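Chapter 8
Looking After the Hand-Held Grippers

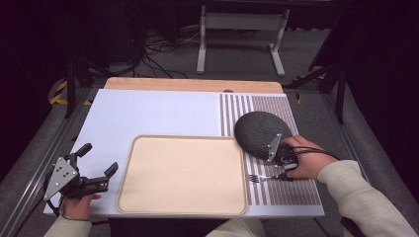
Figure 8.1 Both grippers at the table. Left one open, right one holding a dark oval piece over the striped placemat.

Chapter 7 got the Jatell cell bolted down and powered. Now the grippers. Most down time at the Punska shop came from these, not the table or the rails.

Start with the cables. Loose loop over the hand is fine, tight one is not. Follow each cable back from the gripper and feel for kinks. Then the mounting plate: screws snug, no rocking. Then the fingers. Open, close, open again. Any grit, stop and wipe.

Full service every 2,000 grips, finger check every 100. Write it in the log. Arlo Tillman's first log page (8/9/19) is reprinted at the end of the chapter, mistakes and all.

You will need:
Hex keys
Lint-free cloth
Spare finger pads, 2 per gripper
The Clonik service sheet

Read section 8.1 before you unplug anyting. Power off first, allways.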